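Subject: Re: Zera open day – was it worth the trip?
From: Sewwandi Sheikh
Date: December 14, 2024

Hi all,

Obadia wrote:

> Did anyone from the list make it to the Zera open day in Mekstead?
> I had a place booked and then couldn't get away. I'm mostly after
> two things. Did they run anything live or was it all slides? And is
> it worth me asking for a visit in March for the Namville lot? We'd
> be 15 people if everyone says yes, and it's a fair old way on the
> coach.
>
> Obadia Kombo

I went! Sorry it's taken me a few days to write it up, I got home to a broken boiler and lost most of the week to that.

Short answer, yes, live, and lots of it. There was a welcome talk with slides but it was mercifully brief, and then they split us into groups and walked us round. Mine had five in it, which was a lovely size, as you could stand right by the tables and ask daft questions without feeling you were holding everybody up. The later groups looked a good deal bigger, so if you do book, ask for the early slot.

Parking is dreadful, by the way. The map they sent takes you to the goods entrance and you have to go back out and round by the garden centre. Coaches might be all right, there's a lay-by just past it, but do ring first.

Anyway, the robots. I'll put down what I remember by station, and somebody can shout if I've muddled it.

1. The sorting bench. Small parts into trays, very quick, very noisy. I think this is the one they bring out to please visitors. The chap running it let us mix up the trays as badly as we liked and it put them all right again, apart from one washer that it kept picking up and putting back in the same place. He turned it off and on and we moved along.

2. The talk about grippers. It was given at a whiteboard, with some old ones to pass round. I had no idea how much thought goes into the fingertips – the pads wear down, and then everything slips a bit, and you can spend a whole morning blaming the software. They said they had 192 hours of running on one pair before they swapped them. I enjoyed this far more than I'd expected to and could have stayed longer.

3. The shop. My favourite by miles. They've got proper white shop shelving stocked with bottled drinks, cola with red caps and yellow stuff with green ones, water lower down, and a big white table in front. The arm has a little camera by the gripper, and they had its view up on a screen for us, so you could see what it had to go on with the fingers open and the shelves beyond:
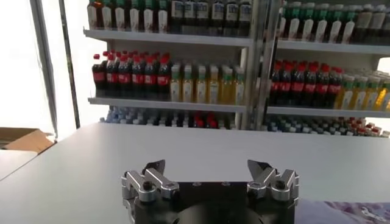 4. Have a go yourself. You get a pair of handles and steer an arm to stack foam blocks. I was hopeless. My tower got to two and then I knocked it over with my elbow (the robot's elbow, I mean). There was a girl of ten or so in our group who was brilliant at it and had to be prised away.

5. Tea, and questions. Decent biscuits. I asked whether they'd do group visits and they said yes, they're happy to, but they'd want a list of names beforehand and would rather not have more than fifteen. So you'd just squeeze in, Obadia, provided nobody brings a cousin.

On the March question, I'd say go for it. I'd allow two hours for the tour and a bit more for the handles, as there was a queue for those all afternoon. The person to ask for is whoever picks up the visits line, they don't seem to have one set contact. I've got the leaflet somewhere and will send you the number once I've found it.

Did anybody else go round in the afternoon? I heard there was a second talk after we left, something by the Ndung'u people about warehouse trolleys, and I'd love to know what I missed.

All the best,
Sewwandi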